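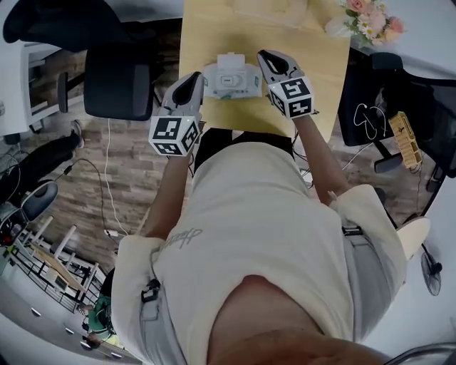 PRONBY, Jun 23, 2024 - The Ticona Room, a shared work space on the ground floor of the old Tirier building, is now open to everyone who lives or works in Pronby, and we could not be happier to see people using it. Anyone can walk in, pick a table and get on with a project, a pile of paperwork or a small repair. The tables are the heart of the place. They are light wood, big enough to lean over with both arms stretched out, and there is still space at the corner for pink roses and white daisies. Black office chairs stand at the sides, and white shelving is close by for the things you don't want under your elbows.

3 min read

The Tirier building went up in 1868 and has been a seed store, a print shop and a furniture showroom. For the past few years the ground floor was used mostly for storage. Work to clear it started last fall and finished in May, when the last of the old partition walls came down and the room got its daylight back. The floor is new, in brown and gray planks with a wood pattern, and it has already proved easy to sweep.

Nearly all the furniture is secondhand. Trarex, which collects office furniture from companies that are moving or closing, supplied 60 chairs and all of the shelving. Every chair was cleaned, checked and given new casters where the old ones were worn. They don't all match, and we like that! Some have mesh backs, some have armrests, and regulars are already choosing favorites. If you need a firmer seat or a different height, please swap chairs freely. Just put the one you borrowed back at a table before you go.

"We wanted a room where you can spread your things out," said a spokesperson for the Ticona Room. "Lots of people have a corner of the kitchen table at home, and they have to clear it before dinner. Here you can have a whole table for the afternoon, and talk to the person next to you if you feel like it."

The room has 6 large tables. They can be pushed together for group work or pulled apart when it's quiet. Smaller seats and stools are available for anyone who only wants to stop for a few minutes. Plastic tubs can be borrowed for small parts, pens, chargers and whatever else tends to roll away, and they go back on the shelves when you are done.

There are outlets along the walls and a set of extension cords to share. We ask everyone to run cords away from the main walkway as far as possible and to unwind them fully before plugging in. More floor outlets are on the wish list for the fall, along with better lamps for the two tables farthest from the windows.

Fresh flowers will be on the tables each week through the summer. This was a late idea and has turned into one of the things visitors mention most. People with gardens are welcome to bring in a bunch of whatever is blooming. Vases are under the sink in the back, and there is a bucket for trimmings by the door.

Pronby residents had a big part in getting the room ready. More than a year of planning began with a simple card that asked what was missing in the middle of town, and 1000 of those cards were handed out at the library, the market and the bus station. A place to sit and work without having to buy anything came up again and again. So did storage, which is why the cabinets along the wall were kept for regular users. A shelf or cabinet can be reserved for one month at a time, free of charge. Please label what you leave.

The Ticona Room is open Monday through Saturday from 9 a.m. to 6 p.m. Tables are first come, first served before noon. After noon, up to two tables can be reserved by groups, clubs and classes at the front desk. Food with a lid is fine, and so is coffee. Paint, glue and anything with a strong smell should be used at the table nearest the back door, where there is a washable cover.

Trarex will be back later in the summer with a second delivery, mostly low shelving and a few more stools. Anyone in town with a sturdy work table to give away is invited to leave the measurements at the front desk. Tables up to eight feet long will fit through the door.

About the Ticona Room
The Ticona Room is a free shared work space in the Tirier building in Pronby. It is run by its members and is open to the public.

Press visits can be arranged at the front desk during opening hours.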